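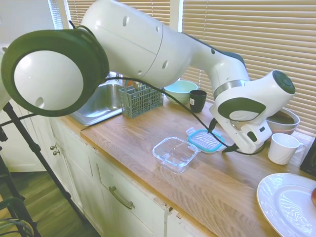

About Stornby

Most kitchen advice is written by people who are selling you a drawer organizer. We got tired of it, so we started Stornby, a small testing kitchen and shop that looks at the dull stuff: food storage, bowls, mugs, dish baskets, and whatever ends up next to the sink.

We don't believe much of what it says on the box. "Leakproof" usually means leakproof if you never tip it. A lid that snaps shut in the store may not do so after 2,000 closings, and we have a shelf of split rims to show for it. The glass usually outlives the lid, so we'd like to see more brands sell lids on their own. Few do.

Everything we stock gets used on a counter, with other dishes in the way, for at least four months. Of the last batch of storage sets we tried, two made it into the shop. The Jurside range is on its fifth version and we still have doubts about the corners. Tekin bowls stack well, though the big one takes up more cupboard than it deserves.

We are not a lifestyle brand and we won't tell you that a tidy counter will change your life – it might save you some time at breakfast.

Our workroom is on the floor above Ernel, the hardware store. Drop-ins are fine before noon, except in October, when we do the yearly clear-out.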